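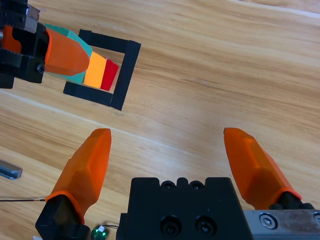 11/07/2020
The table, mostly

Well, I have spent nearly the whole of Saturday thinking about one tabletop, and I can't say I'm sorry. It's such a lovely pale wood, a proper honey colour, and once the morning got going I stood there with my tea and followed the grain with my eyes, all of it running off on the slant, with the faint darker streaks through it and those straight lighter seams where the boards meet. I had half a mind to stain it darker in October, to go with the shelves, and now I don't believe I will. It would be a shame to lose the streaks!

Valdis Paulauskas rang before lunch and we got onto oils, as we always do. He swears by two thin coats and a night's patience between them, and he wants me to try the Menon tin he bought over in Radstead (he has eight more jobs lined up for it, bless him, so I'd better ask soon if I want the leftovers). I told him I'd rather start with plain soap and a soft cloth and see how the colour feels after that. He grumbled, then gave me his recipe anyway, and I've written it on the back of the calendar.

The seams are my favourite part, which surprised me, as I used to want everything in one piece. Mum's old table had seams like that and we kids used to run our fingernails along them all through grace, and get a look for it. I must ask my sister whether she remembers.

Soup for tea, and the last of the bread. I still need to find the good cloths, which I think went into the box marked Plineo with the curtains, and ring Valdis back about Tuesday.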